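Folding table opens at the Shabalala swap room
25 Sep 2019

I've been dropping in on the Shabalala swap room since it opened, and I'm so pleased to say the new folding corner is up and running! Bring your clean clothes, fold them at the white table, leave them for whoever needs them next. 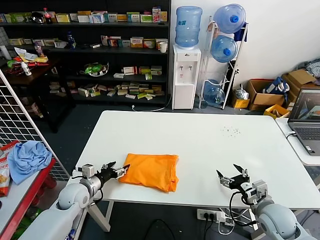

Sibusiso Msimang started the swap with 93 pieces of clothing and a borrowed rail, and the total passed along is now 2673 (he keeps a notebook, bless him). He's keen on bright stuff, so the orange bundle on the table suited him fine. The black shelves at the back are packed with little boxes in pretty much every color too, but clothes are what people come for, and we could use about 100 more before October, mostly kids' sizes and warm layers. 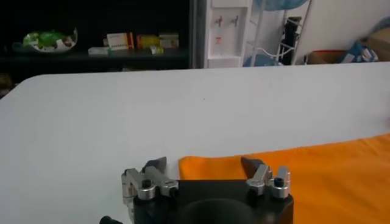
Orange fabric on the white tabletop in the folding corner.

If you fold like I do (badly, in a hurry, with one sleeve always escaping), don't worry. Sibusiso will show you his way, which starts with smoothing everything flat and takes him no time at all.
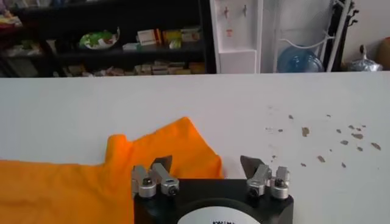 It works on sweaters as well, though I still can't do a hoodie. Doors close at 6, and you can leave bags at Nanik next door if you get there late. Please check the pockets first, I found a whole set of keys last time!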